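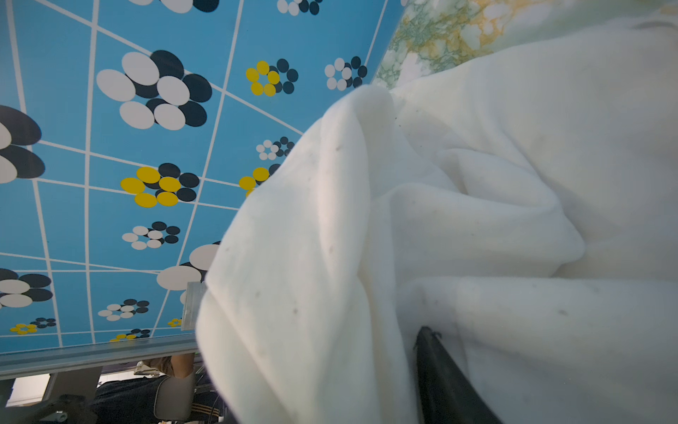 Idetti fleece throw, white, large

I went into this one expecting to be annoyed, so take that into account. The Idetti throw gets talked up as a blanket that washes like a towel and stays soft for years. I have owned a lot of fleece and I have never met one that did both.

I paid full price for it at the Hastum store in Zirkosdale in April. Nobody sent it to me. The smaller size was sold out, which is how I ended up with the large, and large is fair. Bunched up it makes quite a heap, with big rounded folds, and it takes up more of a shelf than I wanted to give it.

Out of the bag it was very soft, I'll grant that. So is every fleece out of the bag. After 13 washes (cold, low dryer, no softener, which is what the tag says) it is still soft but the surface has changed. The pile has gone slightly matted and it no longer has that smooth, brushed look from the store. Running a hand over it brings some of the fluff back for an evening.

My real complaint is lint. White shows everything, I knew that, but this fabric grabs. Little dark specks settle along the tops of the folds and stay there. A lint roller gets most of them if you pull the fabric flat first. Shaking it outside did close to nothing. The label calls the finish "easy care" and I would like to know who was doing the caring.

Warmth is decent. I would put it a bit ahead of the Eder throw I had before, which was thinner and slid off the couch every time I stood up. This one stays put. It also folds badly, being so puffy, and I have given up on getting a neat square out of it.

My sister-in-law, Treasa Brennan, has the same throw in gray and thinks I am being unfair. Hers does look better than mine. She also washes it maybe twice a year, so I don't count that as much of a test.

Stitching has held at all four corners. No shedding onto dark pants after the first couple of washes, though the first one filled the dryer screen and I had to stop halfway through to clear it.

Would I buy it again? In gray, on sale, possibly. In white at full price, no. If you have a pet or dark socks, skip the white altogether. Three stars, and the third one is for the corners.

14 people found this review helpful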